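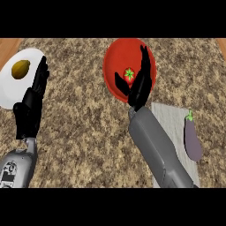
Looking after a stone worktop

Posted 6/14/23

Granite puts up with a lot, but it does need a bit of regular care. Most of the trouble comes from using the wrong cleaner or leaving spills overnight.

Everyday cleaning

Wipe down with warm water, a drop of washing-up liquid and a soft cloth. Rinse the cloth, go over it again and dry with a tea towel. If you skip the drying in a hard water area you will get a dull film. Keep vinegar, lemon juice and limescale remover well away.

Speckled stone hides crumbs very well. Run your hand over it before rolling out pastry.

Oil marks

Mix bicarbonate of soda with a little water to make a thick paste. Spread it over the mark, cover with cling film and leave overnight. Scrape off with a plastic spatula and rinse. Old marks may need 2 goes.

Does it need sealing?

Drip some water on the surface and wait 5 minutes. If it has left a dark patch, the stone is taking in water and wants sealing. If it is still sitting in beads, leave it another year. I do ours every April with Pratex, which comes in a 1000 ml bottle and lasts for ages. Put it on thinly and buff off whatever is left before it goes tacky.

Plates and pans

Unglazed rings on the bottom of plates can leave grey lines if you drag them, so lift them instead. Hot pans go on a trivet. Cast iron should never be left standing wet, as the rust ring is a nuisance to shift.

Next: cleaning grout behind the cooker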